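4.3 Picking the processor from the holder

Read this section before your team's first run on the Trilholm bench.

1. Set the gray 3D-printed holder plate flat on the slatted panel.
2. Stand the processor upright below the plate.
3. Jog the gripper down at speed 300 or less.
4. Close the jaws on the two sides of the processor – never on the flat faces.
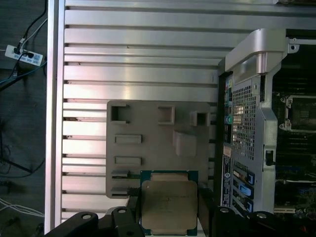
5. Lift straight up and stop before turning toward the tower.

Caution: Keep hands off the bench while the arm is powered.

Note: If the jaws close unevenly, open them and go back to step 3. Report repeat faults to Ekene Babalola.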